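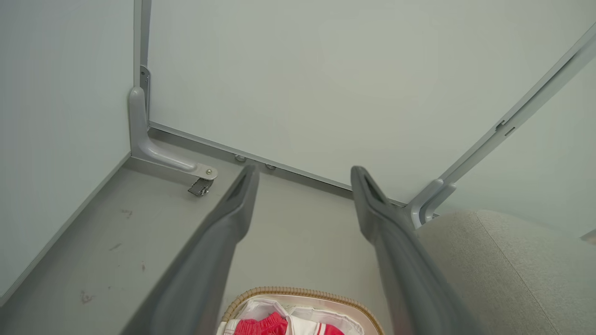 Equipment Plan and Budget for the Laundry Handling Project
Qistina Liem, project report, second draft

1. Purpose

This report covers what our team needs to buy, borrow or build to keep the laundry handling project going through the spring term. It replaces the equipment list in the November proposal, which was written before we had used the arm on fabric. The department asks for a single total and a short justification for each large item. Test results are in a separate report.

2. What we have now

The arm belongs to the teaching lab and stays there. We can book it in the evenings after 6 p.m. and we don't pay for the time. The two-finger gripper and the wrist camera came with it. The gripper fingers are smooth, matte gray and rounded at the tips, with a groove along each tip. We work with a wicker basket and old clothes from home, mostly white pieces, plus a red-pink one with a crinkled texture that we keep in because it is easy to pick out in the camera view.

The compute comes from a shared desktop in the same lab. It is fast enough for replaying trials but slow for training, so we run training overnight.

3. What we need

Fingertip pads. The fingers have a hard time with thin cotton. In our log most of the failed grasps were slips on a single layer of cloth. Nalteck sells a silicone pad kit that fits our finger width, and Grivell sells a textured one that has to be cut to size. We priced both. The Nalteck kit is the more expensive of the two but we would lose less lab time to fitting it. Budget: 300 dollars, including one spare set.

Second camera. The wrist view is good for the last few inches of a reach. It is poor for planning, and once the gripper is low over the basket the rim and the fingers take up a lot of the view. A fixed camera on a stand would let us see the whole work area at once. Mikico has a depth model with a student price. Budget: 400 dollars with the stand and cable.

Force sensor. This is the largest item. The Atinga wrist sensor goes between the arm and the gripper and would tell us when the fingers are pressing on the basket or the floor. At the moment we stop the arm by hand. The quote is 1,850 dollars with the mounting plate. We looked at making our own from load cells and decided against it -- calibration alone would use up most of the term.

Consumables. Cable ties, tape, replacement screws, two more baskets in different sizes and a bag of secondhand clothing. Budget: 113 dollars.

4. Total

Fingertip pads: 300
Second camera and stand: 400
Force sensor and plate: 1,850
Consumables: 113
Total: 2,663 dollars

Shipping is included in the quotes. Tax is not, and the department office has told us to leave it off.

5. Order of purchase

The pads and the camera should be ordered first. Both are in stock and neither changes how the arm is mounted. The sensor has a lead time of up to 4 weeks and needs the lab manager to sign off on the plate. If the full amount is not approved, we would drop the sensor and keep stopping the arm by hand at reduced speed.

6. Open questions

We do not know yet if the pads will leave marks on light fabric. Nalteck has a sample we can ask for.

The sensor adds length at the wrist. We measured the clearance to the walls with the gripper pointing down and it was fine, but we have not measured it with the gripper tilted toward a corner. This has to be checked before the sensor order goes in.

Storage for the extra baskets also has to be settled with the lab.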